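**Pacheco Town FC is looking for players, and we'd love to see you at open trials**

Our first season back in the regional league is going better than most of us dared hope in February, and we want a deeper squad before summer. So we're opening the gates at Barkside for trials, and we're recruiting a part-time assistant coach too. If either one sounds like you, please read on!

### Who we want to see

We carry a squad of 32 across the first team and the reserves, and a fair few of those players are moving away for work or college once the season ends. We need cover nearly everywhere, but most of all:

- a left-footed center back
- full backs who like to get forward
- a goalkeeper who's comfortable sharing the job with another good one
- a striker, naturally (we have asked for one every year since the club started)

You must be 17 or older. You don't need a highlight reel, an agent or a famous youth club behind you. Two of our current midfield came to us from Sunday pickup games, and our captain had taken four years off when she first turned up to help run the women's side. Men's and women's trials are held on the same day on neighboring fields, with the same coaches moving between them.

### What the day is like

Check-in opens at 9 a.m. and we start warming up at half past. The morning is passing work and small-sided games, then we break for lunch (on us, tell us about allergies) and finish with two longer matches in the afternoon. Bring cleats, shin guards, water and a light and a dark shirt. Goalkeepers, bring your own gloves.

You'll get a phone call from one of the coaches within a week, whether it's a yes or a no. If it's a no, ask them what they saw. They take notes on everybody and they're happy to talk it through.

### The assistant coach job

This is a paid role, 15 hours a week from preseason through the last match. Two evening sessions, match day, and a bit of planning time that you can do from home. The pay is $400 a week in season.

You'd take the reserves for most of their training and sit on the bench with the first team on Saturdays. We'd like you to have a basic coaching license or be partway through one, and we can put money toward the next level. More than that, we want someone who enjoys the reserves for their own sake. They're a loud, funny group and they work incredibly hard!

A driver's license is a real help, as some away trips are long and the minibus needs a second driver.

### Where we play

Barkside holds 4,000 on paper, and on derby day it sounds like more. The grass was relaid last summer and it's a lovely surface to pass on. Skindeo, our shirt sponsor, and Puline, who look after our match-day physio room, are both staying with us for another year, so new signings will get full training kit and proper treatment when they pick up a knock.
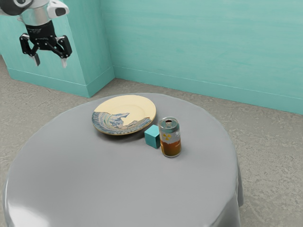

*Computer rendering: robot arm with an open two-finger gripper, over a round table.*

### How to apply

**Players:** send your name, age, position and the last team you played for, even if that was a while ago. Places go in the order we hear from people, and we'll email you a trial date and a map of the parking.

**Coaches:** send a resume and half a page on a session you ran that you were pleased with. Interviews include 20 minutes on the grass with the reserves.

Everything goes to Delia Alarcón, head of recruitment, through the contact form on the club site. Put "Trials" or "Coach" in the subject line. Delia will answer questions about either one, including the awkward ones about work shifts and childcare.

Posted 29/03/2024. Player sign-ups stay open until the places are filled.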